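4. Workcell Setup and Maintenance

4.1 Layout

All trials in this paper were run on a single two-arm cell, called Skitau in our lab notes and in the rest of this section. The two arms reach over the near part of one table from opposite sides, and the table stands close to a wall. We did not move the arms between the pilot runs and the main runs. The table was shifted once, in May, when the floor bolts were tightened, and the base positions were measured again afterward. Data from before the shift is not used in Section 5.

Each arm has a two-finger gripper with black pointed fingers. We chose pointed fingers over the flat pads used in our earlier work because the task objects are thin. A pen lying in a shallow tray leaves little room on either side, and flat pads tended to land on the rim of the tray before they closed on the pen. The tapered fingers also have a drawback. A small error in wrist angle moves the tips more than it moves the base, so the grippers have to be checked more often.

The grippers are powered and read through cables that run outside the arms. We considered routing them inside a sleeve, and Tronberg, who supplied the mounting brackets, offered a part for this. We tried it on one arm for two weeks and took it off again. The sleeve made the wrist slower to turn back from its far positions, and it hid the connector, which is the part that most often needs attention. The cables are now left free with enough slack for the full wrist range. The cost is that they hang past the near edge of the table and have to be kept clear of the parts below.

4.2 Test Object and Check Routine

The cell is checked with the same kind of object that is used in the trials. We use an open pencil case with thin writing tools, because a fault that matters for the task usually shows up there first. Calibration blocks are easier to place, but in the pilot runs both arms passed the block test on a day when the right gripper was missing pens. 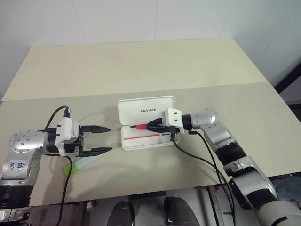
Figure 3. The Skitau cell with the open pencil case between the two grippers. The right gripper is over the case with a red and black tool at its fingertips; the left gripper is open.

The check has two parts. In the first, one arm works at the tray while the other is kept open and still with its fingers toward the case. The operator looks at the tips from the side and confirms that the tool lies level and that the fingers clear the rim. In the second part the roles are swapped. A full check takes 14 minutes when nothing needs to be adjusted. We ran it before the first trial of each session and again after any contact that stopped an arm.

The fingertips were replaced on a fixed schedule, after 27 sessions, whether or not wear could be seen. Before this rule was in place we changed them by eye, and two operators rarely agreed on when a tip was worn out. Old tips were kept and labeled so that a bad session could be traced to a particular pair.

4.3 Faults and Repairs

We logged 33 stops over the course of the study. Most were traced to the gripper cables. The usual sign was a gripper that reported its opening width late, or reported the same width for several readings in a row. Reseating the connector cleared this in nearly all cases. When it did not, the cable was replaced and the full check was repeated from the start. A cable that had been removed was not put back on the cell, even if it later passed a bench test.

The next most common fault was a drift in the wrist zero. Benjie Macapagal wrote the routine we used to reset it, which moves the wrist slowly to both ends of its range and takes the midpoint. It has to be run with the gripper empty - a held pen changes the reading enough to matter. After a reset we let the arm sit for five minutes before going on.

The controller software, Priralier, was kept at version 2 for the whole study. A later release became available partway through, with changes to the way contact stops are handled. We did not install it, as the stop counts before and after would not have been comparable.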